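Laundry Bench Notes: Software Tips for Two-Arm Loading
Plerkero workshop pages, updated Sep 7, 2023

I love laundry as a software problem. Cloth folds, hides, sticks to other cloth and never looks the same twice, so every fix you make teaches you something! These are the tips I keep going back to, in no special order.

Plan the reach backward. Start with the pose you want at the drum opening, then work back to the basket. If you plan from the basket first, the elbow loves to end up somewhere that makes the last few inches impossible. Our planner, Curnavard, has a reverse mode for this and I leave it on all day.

Give both arms one clock. Two controllers that each think they're on time will still drift, and you'll see it as a tug on the fabric when both grippers have hold of the same shirt.

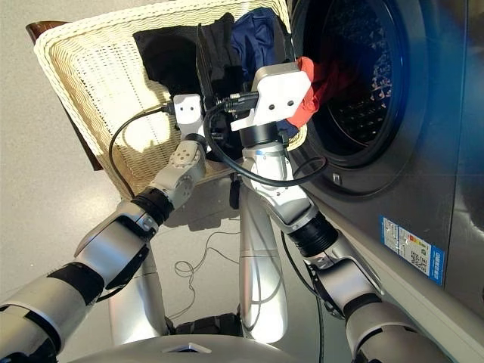
Same goes for the collision model, by the way. One shared model, updated in one place. I used to keep a copy per arm (don't!) and spent a whole evening chasing a stop that came from an old basket height.

Dark clothes need their own depth settings. Black and navy in a pile can come back as one big lump with holes in it. Raise the exposure for a second pass and merge the two, and let the grasp picker choose from the merged cloud. With 127 saved piles as a test set, I can try a new setting over lunch.

Watch out for weaves. Wicker is full of little gaps, and a depth filter tuned on flat walls will happily report something behind it. I smooth over any hole smaller than 5 pixels and treat the result as solid.

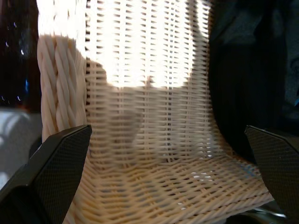
Woven seat and backrest, close up from the wrist camera. Sun and shadow on the same weave.

Sunlight is the other half of that. Lock the white balance before a run and keep the exposure free. Jemal, our little log viewer, plots brightness next to grasp score, and the dips line up beautifully.

Check the door before every approach. Glass gives you reflections where you want a surface, so fit a circle to the dark rim and take the door angle from that. My fit gets 2,000 points and 11 tries, then it asks for another view. Keep the door in the collision model even when it's wide open.

Slow down at the gasket. I switch from position control to force control a hand's width out.

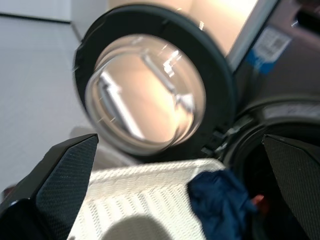
Ralitel wrote in the comments that the circle fit worked on their machine too, but only after they threw out every point on the glass first. They also asked if the switch to force control could be set off by wrist torque, with no distance check at all.

It can, and I've tried it. Thick towels brush the rim early and trip the switch too soon, so I use torque as a second trigger and keep distance as the first. Save the torque trace either way, it's the first thing I open after a bad load.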